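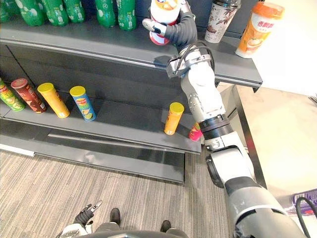 Top shelf, white bottle, right hand. Head camera view.

Shelf picking for the Brikamham club challenge: how are you all doing the top shelf?

dutau_bound
Hello all, first proper post from me after a couple of years of reading along, so be gentle! I help out with the student robotics club at Brikamham, and our lot have entered the shop round of the Dutau challenge this year (the one where the robot has to fetch items from a proper shop shelf and put them down on the counter next to it). We've got drinks on the top shelf and the crisp tubes on the one below, and the students are teaching it by driving the arms themselves and recording every go. They're a lovely bunch and very patient, far more than I was at eighteen.

The trouble is the top shelf. With the head tilted down enough to see both hands and the feet, the tops of the bottles go out of view, as you can tell from the green ones on the left. If we tilt it up we lose the left hand. Half the group want to leave the head where it is and let the thing learn from the lower half of the bottle, and the other half want to move the head for each shelf. I have promised to ask people who know more than me, so here I am with a mug of tea and an open mind.

kettle_and_cog
Welcome! What a nice setup, ours is a bookcase out of somebody's garage. I'd leave the head alone. We did the moving head business at Uselville last year and it was a misery, everything we'd recorded before the change was more or less useless and we had to start over in April with the competition nearly on top of us. The lower half of a bottle is plenty to grab by. You're not reading the label, you're picking it up.

marrowfat
I'm going to disagree with kettle here, in a friendly way. In our round the judge asked for items by name, so the label did matter, and if you've got two similar bottles side by side then the bit you can't see might be the only bit that's different. Have you thought about a wrist camera? Ours came off an old project called Asadi that the year above left in a cupboard and it made a world of difference for the last few inches of the reach.

dutau_bound
Thank you both, that's really kind. We did talk about wrist cameras but there's already a fair bit of cable looping round the back of that hand and the students are nervous of adding another one (we snagged one on the shelf lip last month and the whole club went very quiet). How many goes did you record, out of interest? We're at almost 1000 and I have no feeling at all for whether that's a lot.

kettle_and_cog
We had 3000 by the end, but I'd say a good chunk of those were rubbish. Tired people drive badly. If I had my time again I'd do fewer and stop for biscuits more often.

pip_of_the_fens
Can I put in a word for the crisp tubes? I see you've got a dark red one and a yellow one leaning a bit on the middle shelf. Please keep some goes like that and don't let anyone straighten them up every time! We were terribly tidy about ours, all bolt upright, and then on the day a helper stocked the shelf in a hurry and our poor robot hadn't a clue. We came fifth out of 5, which at least is easy to remember.

marrowfat
Pip is right about the leaning. I'd go further and mix the cups in too. Paper cups are a different animal from bottles, ours got squashed at the same grip that was perfectly fine for a full bottle. Do you change the grip by item or is it one setting?

dutau_bound
One setting at the moment, and yes, we have lost some cups! One of the students wants to do it by how far the fingers have closed and I think I'll let her have a go at that next session. I'll pass on the leaning advice as well, because I'm afraid the person who keeps straightening them is me.

kettle_and_cog
Ha, it's always the grown-ups. I'm still not having the wrist camera, mind. More to break, more to calibrate, and you can't mend it in the car park.

marrowfat
You can if you bring the right screwdriver. Shall I send you the drawing for our bracket, dutau_bound? It clips on, so you could try it for an evening and take it off again if the students hate it.

dutau_bound
Yes please, that would be wonderful. We meet again after half term so I'll report back then, with the head left where it is for now.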